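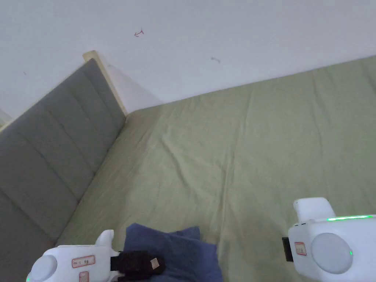
Review: Vutholm Upholstered Bed, Double

Prepared for the furnishings register of the Trarent Residence Service

Scope

The Residence Service furnishes staff and visitor rooms across two buildings and replaces beds on a rolling basis. The Vutholm was put forward by the supplier, Văduva, as a possible successor to the steel-framed model now in general use. This review covers delivery, assembly, everyday use and upkeep. Mattresses are bought under a separate agreement and are not assessed. The trial was managed by Brândușa Ardeleanu, with assembly notes by Ionuț Stoica and a housekeeping report by Roxana Ilie.

Delivery and assembly

The bed arrives in three cartons. The headboard carton is the heaviest and should be carried by two people, particularly in the older building, where the stairs turn twice between floors. Cartons are marked on one short side only, so they need to be stacked with that side facing out if several beds are delivered together.

Printed instructions are clear up to the point where the center rail is fitted. Step nine shows the rail brackets facing inward, while the brackets supplied fit only when facing outward. Mr. Stoica raised the matter with Văduva, who confirmed the error and sent a corrected sheet. First assembly took two hours. Later units took less than half that time once the side rails were joined on the floor and the slats left until last.

The hex key in the hardware bag is too short to give a firm grip on the lower bolts. Staff used their own tools instead, and the Service recommends the same.

Daily use

Residents described the bed as quiet and steady. The slats do not shift when a person sits on the side of the mattress, a common complaint with the present model. Two residents found the bed low. At the standard leg setting, the upper surface of a medium mattress sits below the height preferred by older visitors, and the taller legs, sold separately, should be ordered for any room on the accessible list.

Bianca Onu, who stayed in a trial room for most of September, reported that the headboard was comfortable for reading but moved slightly against the wall when she leaned back. Tightening the upper bolts solved this for a time. A felt pad fixed to the back of the board gave a more lasting result.

There is no room for storage boxes under the bed. The steel frame allows it, and several long-term residents asked for the space back. The Service regards this as the main weakness of the design.

Cleaning

Upholstery needs more care than bare metal. Ms. Ilie's team vacuumed the fabric at each room change with a soft brush head. Hair oil left a mark on one unit after several weeks and came out with a mild soap solution on the second attempt. Covers cannot be removed. Any serious stain would mean replacing the whole headboard, and Văduva lists that part with a wait of 20 working days.

Price and terms

The quoted unit price is 277 euros, including delivery to the ground floor. Carrying to upper floors is charged separately and was left out of the first quotation — buyers should ask for it in writing. A competing bed from Ovideo was offered at a lower price but without a center rail, and it was not taken forward to trial.

Finding

The Vutholm is suitable for visitor rooms and short stays. It is not recommended for long-term rooms until a version with usable space below is available. Anca Bratu of the purchasing office will hold the corrected assembly sheet and the order codes for the taller legs. Requests for either should be sent to her before an order is placed.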